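Trilleck Growers' Cellar
Minutes of the April production meeting

The meeting opened at 10.15. The minutes of the previous meeting were agreed with one correction: under item 3, for "racked" read "topped up".

1. Cellar report
Primary fermentation of all lots is complete. The Wirkberg white is at 7 g/l total acidity and will stay on its lees until the next tasting. Free sulphur dioxide in tank 4 was below target at the last two readings. An addition has been made and the tank will be tested again before any transfer.

2. Barrels
The cellar holds 193 barrels in use. Those with raised volatile acidity have been marked and kept apart from the main stack. It was agreed that they will not be refilled. The quote from Itesura for replacements was noted. Delivery terms are unclear and the office will ask for them in writing.
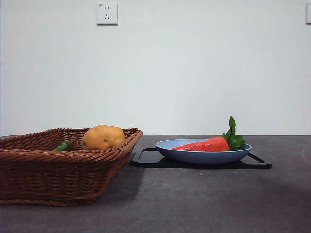 3. Bottling
The first run is set at 1,000 bottles of the Wirkberg white, under screw cap. Filtration will be to the same grade as last year. The filler heads are to be stripped and checked beforehand. Label proofs from Shahbazi show the alcohol figure in too small a type size and have been sent back.

4. Tasting room
Opening hours are unchanged. The proposal to charge for the longer tasting was put off until costs are available.

5. Any other business
The drain by the press is running slowly again. Quotes to be obtained.

Actions
Office: Itesura delivery terms; revised label proofs; drain quotes.
Cellar: retest tank 4; service filler heads; update barrel list.

The meeting closed at 11.40. Next meeting in May.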